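# Turnovers, and the trouble with my freezer

Mar 8, 2023

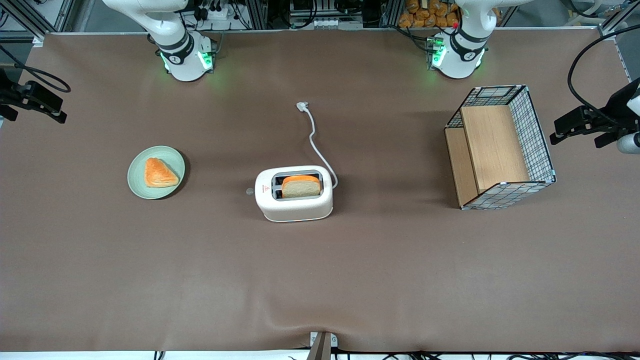 A reader left a comment on my last baking post saying that I had the butter all wrong, that nobody with a job has time to fold dough by hand on a weeknight, and that the store-bought sheets come out flakier anyway. I have thought about that comment more than I expected to. The reader is right about the time. I don't agree on the flakiness, but I bought a box of sheets and tried it.

The short version is that the bought sheets are fine. They puff up higher than mine and they do it every time. What they don't have is much taste. The box I bought lists vegetable oil before anything I'd call a fat I like, and once the pastry cools you can feel it on the roof of your mouth. There is an all-butter kind at the bigger store in Hutchins, but it costs nearly twice as much and they are out of it most weeks.

My own dough is the plain method. Flour, salt, cold butter cut in cubes, ice water, then a long rest in the fridge. I roll it out and fold it in thirds, turn it, and do that 4 times with a rest in the middle. I used to do five folds. The last one didn't seem to change anything except how tired my arms were.

The folding takes up very little of the evening. Most of it is waiting. I do the first two folds before supper and the other two after the dishes, and the dough sleeps in the fridge overnight. Cutting and filling happen the next day. If I try to do it all in one go the butter gets soft and leaks out on the pan, and then the bottoms fry.

## The filling

Apples, mostly. I cook them down first with brown sugar and a spoon of lemon juice until there is no liquid left in the pan. Raw apple gives off too much water and the bottom layer never bakes through. I let the filling get fully cold before it goes anywhere near the dough.

In May I can get rhubarb from the farm stand on the Plaltdale road, and that makes a better turnover than apple does. It needs more sugar than seems decent. I have also used leftover mashed squash with onion, and a cheese one that leaked so badly I had to soak the pan for two days. I have not gone back to cheese.

Cut squares, put the filling a little off the middle, wet two edges, fold corner to corner, and press with a fork. Beaten egg on top, one slit with a knife. They go in at 400 degrees and I turn the pan once.

## The freezer part

We live at 3,526 feet, and when the wind comes up the power goes out. We lost it twice in February. The second outage ran long enough that everything in the freezer door went soft, and that was where I kept a batch of unbaked turnovers.

I refroze them, which you are not supposed to do. They baked up flat and greasy, and I gave up on the second one halfway through. The dough itself was probably safe. It had just lost its layers. Once the butter melts into the flour there is no getting it back, and a second freeze only makes a solid block of that mistake.

So now the turnovers go at the bottom of the chest, under the bread, laid flat on a tray until they are hard and then moved to a bag. The top of the chest is for things I don't mind losing. I write the filling on the bag with a marker. I skipped that step once and served squash and onion with vanilla ice cream.

They bake straight from frozen. Add a few minutes and put the egg on while they are still hard. If you let them thaw first, the seam opens.

## Back to the comment

I made a batch of each last week and baked them on the same pan. Warm, it was close. My household split on it, and I will admit I had to check my own notes on which row was which. By the next morning the bought ones had gone leathery, and mine were still decent after a few minutes in the toaster oven.

If you are going to eat them all within the hour, buy the sheets and put the effort into the filling. If you want some left for breakfast, make the dough. I'll likely keep a box of the bought kind around for the weeks when I don't get to it.

I still have half a box of the oil kind to use up. I might try cheese straws with it, since there is nothing in those to leak. Next post will be about the rye starter, which has been sitting at the back of the fridge since before the first outage and needs some attention.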